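Open Enrollment at the Kitchen Table: Tips for Keeping Your Health Insurance Papers Straight

Thursday, October 17, 2024

It's October, the enrollment packet has landed, and I am weirdly excited! I love this time of year. Give me a fresh folder and a stack of benefit summaries and I'm happy for a whole evening. If you're more the shove-it-in-a-drawer type, try a couple of these and see how far you get.

Start with one folder per person, plus one for the plan itself. We used to file by year and it was a mess, with my husband's knee in with the kids' shots. Now everybody has a color and the plan folder is plain manila. Inside each one, newest paper goes in front.

Match the bill to the explanation of benefits before you pay. The explanation (EOB for short) comes from the insurer and says what you owe. The bill comes from the doctor's office. Wait until you have both, lay them side by side, and check the date of service, then the amount. If they agree, pay, write the date on the bill and staple the two together. If they don't, call the office first. Last spring I had a lab charge that was $70 more than the EOB said, and one friendly call to the billing desk fixed it.

Keep a running total of your deductible. I tape an index card inside the front of the plan folder and add to it every time an EOB comes in. It takes a minute, and by fall you know just where you stand, so you can decide whether to squeeze in that skin check now or let it wait for January.

Write down every phone call: date, name, reference number, what they said they'd do. My neighbor Lamai Saengthong uses a spiral notebook for this and I copied her shamelessly. Get the reference number before you hang up, even if the call went great!

Put your own dates on the calendar. The packet gives one deadline, and I put mine a week earlier. I also block out 15 minutes on Sunday night for opening insurance mail, with tea. (A cookie too, if it's been a long week.)

Look up your medicines again, every year, even if you're keeping the same plan. The drug list can change, and so can the tier a drug sits on. Make a list with the name, the strength and how often you take it, then check it line by line against the new list. Same thing with doctors: call the office and ask if they'll be in network for the new plan year. Use the full plan name, as one company can have a dozen networks.

Compare plans with your real numbers. Add up 12 months of premiums, then add what you'd have paid out of pocket with the visits you had this year. Do that for each plan on offer. Pencil and scrap paper work fine, though a spreadsheet is more fun (to me, anyway).

Give the folders a home where you'll see them. A desk you walk past every day beats a cabinet in the basement, and a plant or something silly on the shelf makes paperwork night a whole lot nicer. 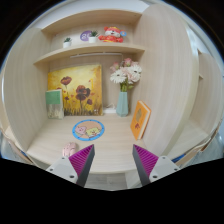

Desk shelf with two little succulents and a red plush toy.

What to toss: I keep EOBs until the matching bill is paid and the year is over, and longer for anything big or anything I've deducted on taxes. Old ID cards get cut up the day the new ones start working. Shred whatever has a member number on it.

Hülya Gökçe wrote in to ask about dental and vision. Same system, smaller folder! I clip mine in the back of each person's file. Watch for a yearly maximum on the dental side, and if you have a crown coming up, ask whether it can be split across two plan years.

Next time: flexible spending receipts, and the envelope I keep in the glove box for them.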